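Nendeck Plates — data card

Nendeck Plates is a set of 273 recorded demonstrations for a robot with two arms. In each one, a person moves the arms by remote control and puts plates from the table into a plastic basin. The recordings were made in November at the Jeon workshop, by 3 operators. Each operator did 19 practice runs first, and these are not included.

The plates have different colors and patterns, and their places on the table are changed between episodes. The operator may use the left or the right arm, as he or she prefers.
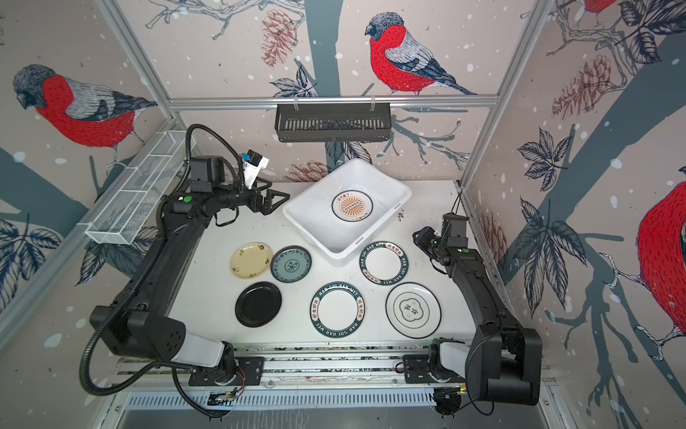
If a plate falls or is placed on its edge, we keep the episode and mark it "retry" in the notes file — please filter these if you need only clean runs. The first 100 episodes were recorded with slower arm speed, so do not mix them with the others without checking the timing.

Joint positions and gripper opening are saved together with the video. Files open with the Salatex reader, version 3 or later.

Last updated: Wednesday, December 14, 2022

© Nendeck project | Contact | Back to top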